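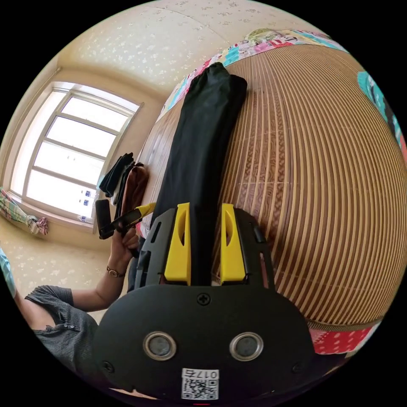 # Prisden Marsh bird walks: questions we get

**Do I need to know anything about birds?**
No. If you can tell a duck from a fence post at 15 yards, you're ahead of where Dwight Gosselin was when he started, and he leads the walks now.

**Where do we meet?**
At the gravel lot on the Turcotte side, 6:30 a.m. The lot on the Bindosel side is bigger, paved, and on the wrong side of the creek. Every spring somebody waves to us from it.

**How far is it?**
Out to the blind and back, mostly boardwalk. We take up to 13 people, and we move at the speed of the slowest sparrow argument.

**Can I borrow binoculars?**
We have nine loaner pairs. Eight are decent. Ask Lise MacDonald early and be nice to her.

**Will I see a bittern?**
You will hear all about the one we saw before you got here. 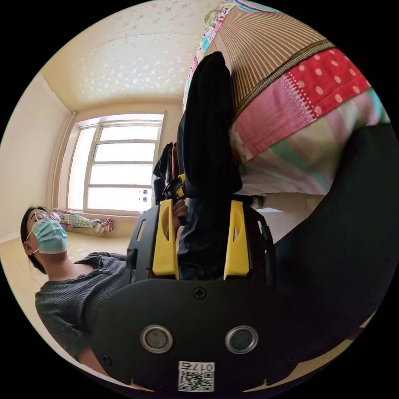

*Page last changed: January*

**Is my dog welcome?**
Your dog is lovely. No.

**What happens if it rains?**
We go. Thunder is different - then we sit in our cars and Laurier Marchand texts everyone his opinion of the radar.

**How many species are on the marsh list?**
It depends on whether you accept Ginette Melnyk's gyrfalcon. Her sister Darlene was standing next to her and doesn't.

**Can I play recordings to bring the rails out?**
Please don't, least of all in nesting season. They have enough going on.

**Can I post my sightings?**
Yes, except for owls on the nest or at a roost. We had a long-eared in the cedars one winter, the location got out, and by noon the trail looked like a ferry line. Tell Dwight and leave it there.

**Do I have to sign up?**
Yes, on the clipboard at the Prulico feed store, next to the register. Print, please. We spent most of last fall expecting a man named "Blorp."

**Is there a bathroom?**
At the feed store. Go when you sign up, and again before the walk if they're open, but they aren't.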